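March 18, 2022

Quick one tonight, I'm meant to be packing.

So the finale of Sirivau. I know, I know, everyone has done their posts already. But I've watched the last ten minutes 2 times now and I still think the song is wrong. Not bad. Wrong for that moment. Zodwa's character is finally walking out of the house, no dialogue, lovely long shot of the road - and then in comes this huge stadium chorus. Why!! The whole series has been so quiet. Creaky floors, a kettle, that one cello.

Lizelle Moodley disagrees with me completley and has sent four voice notes about it. Her view is that you need the release after all that tension. Fine. I get it. But you can have release without drums.

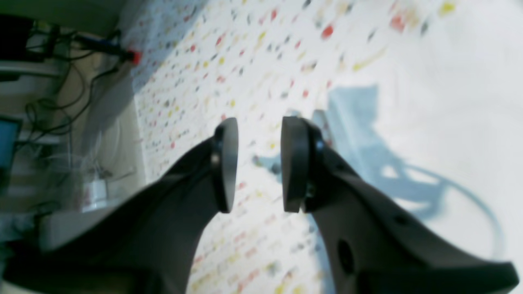
Also the lyrics. They're about a break up! She's leaving her brother and a failing hotel, it doesn't fit at all. I'd have taken the Plornbridge track from episode 4, the slow one over the ferry bit. Bring that back, strip the vocals off, done. Everybody cries. Mpho Kruger said the same in the comments last week so that's at least two of us.

Things I did like, very fast:

- the letter never being read out
- Pillay's cameo (screamed)
- the mother's coat coming back
- no wedding, thank god

Will there be another series? Dunno. Lwazi reckons June for an announcement but Lwazi also reckoned the uncle did it, so. I'd rather they stopped, to be honest. It ended where it should of ended, just with the wrong tune on top.
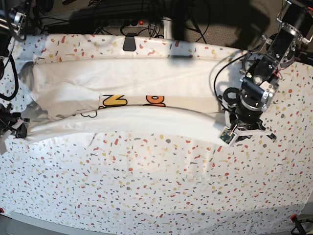
*Folded, with the N showing. Confetti tablecloth.*

Next post will be Prultatetti, which I've only just started - Zeyu Xiong has been on at me since forever. One episode in and somebody has already stolen a boat. Promising. No spoilers please, I'm slow.

Right, suitcase.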